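The plumber who fixes what the last one left

She has been a plumber for 19 years, most of them in the old mill district of Flindholm, and she asked that her name be left out of this. Half of her customers, she says, would recognize their own bathrooms, and she would like to keep working for them.

We met at 6 in the morning at the counter of the supply house on the edge of town, where she was picking up wax rings and a box of supply lines. She had four calls ahead of her. Three of them were toilets.
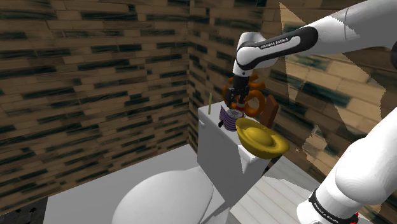
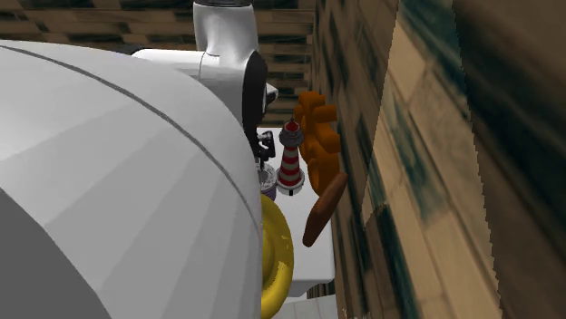
"People think it's drains," she said. "Drains are maybe a third of my week. Most of what I do is toilets that run, toilets that rock, and toilets that leak where you can't see it until the ceiling downstairs has a stain on it."

The running ones are the easiest to fix and cost people the most money. A worn flapper lets water slip from the tank into the bowl all day and all night, and many owners get used to the sound. One customer, a retired teacher, called her in October after a water bill came in 66 dollars higher than the one before it. The part cost less than lunch.

"She'd been jiggling the handle for two years," the plumber said. "I don't blame her. It stops when you jiggle it, so you figure it's fine."

Her test is the one her first boss taught her. She puts a few drops of food coloring in the tank, waits 20 minutes without flushing, and looks in the bowl. If there is color in the bowl, the flapper or the seat under it is bad. She tells every customer how to do it, and she keeps a bottle of blue in the truck for the ones who don't bake.

Rocking toilets worry her more. When a toilet moves on the floor, the seal under it gets worked loose a little at a time, and water goes into the subfloor with every flush. She has pulled toilets in the Brerkier apartments and put her screwdriver straight through the wood underneath.

"Somebody will caulk all the way around the base so it looks nice and tight," she said. "Then the water has nowhere to come out, so you never see it. I leave a gap at the back. If the seal goes, I want you to get a wet sock."

What does that kind of job cost? For a simple reset with a new seal and new bolts, she charges less than 400 dollars. If the floor has to come up, it can go to 3000 dollars before anyone has picked out tile. She gives both numbers at the start and lets people decide whether they want to sit down first.

She came to the trade late. She worked in the office at Sodent, the heating company, answering phones and putting together the day's routes. After a few years of listening to plumbers complain about their calls, she decided she understood the calls better than some of the people going out on them. She asked for an apprenticeship. The owner said no, then said yes in the spring when two of his people quit.

"The phones helped me," she said. "You learn what people say when something is wrong. They say 'it's making a noise.' What noise? When? Does it happen when you flush, or when the washing machine is on? I still ask it like I'm filling in the form."

Older houses take up most of her time now. The streets near the mill were built fast, and the bathrooms were put in later, often in what used to be a closet or the end of a hallway. The drain may be 10 inches from the wall when nearly every toilet in the store is made for 12. She has seen people buy a new toilet on sale, carry it up two flights, and find out it won't go back far enough.

"Measure from the wall to the middle of the floor bolts," she said. "From the wall, I mean – the baseboard doesn't count. Write it down and take it to the store with you."

She has opinions about what people pour down, too. Wipes are the main one. The package can say what it likes, she said, but she has never pulled a clog apart and found a wipe that had fallen apart on its own. Cat litter is second. Cleaning tablets in the tank are third, as she thinks they eat the rubber parts, and she replaces more flappers in houses that use them.

By 7 she was loading the truck, and I asked her which job she liked best. She thought about it while she tied down a length of pipe.

"Shutoff valves," she said. "Nobody touches them for 30 years, then they need one and it won't turn. I put in a new one on Farah Street last week and the man stood there opening and closing it. He was really happy with it."

Turn yours once or twice a year, she added, all the way closed and all the way open again. If it feels stuck, leave it alone and call – she would much prefer to come out for a stiff valve than for one that snapped at midnight.

She had to be at the first house by 7:30. It was a toilet that rocked.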